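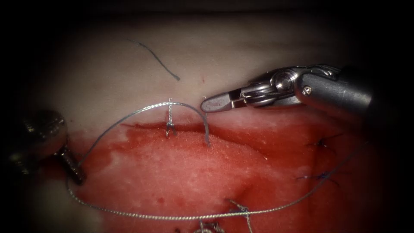
October 10, 2019

Print | E-mail

Suturing practice again tonight, and I am so happy I stayed! I love the pads. They're pale and rubbery and they forgive you nearly everything, and after a while I forget I'm looking at a bit of synthetic tissue at all. Got one knot in the gray thread with its two little tails splayed out at the bottom, and I could have stared at it for an hour. The blue stitches look good next to it too — dark blue on red, very handsome.

What I want now is to keep my loops under control. The thread wanders off in big arcs and I lose track of which end I need. The Tranton course wants 80 knots logged by December, and I plan to do more than that. Must order more pads from Brenico before the weekend, and a spool of the gray.

Hands tired, head buzzing. Back at it tomorrow — can't wait!

Print | E-mail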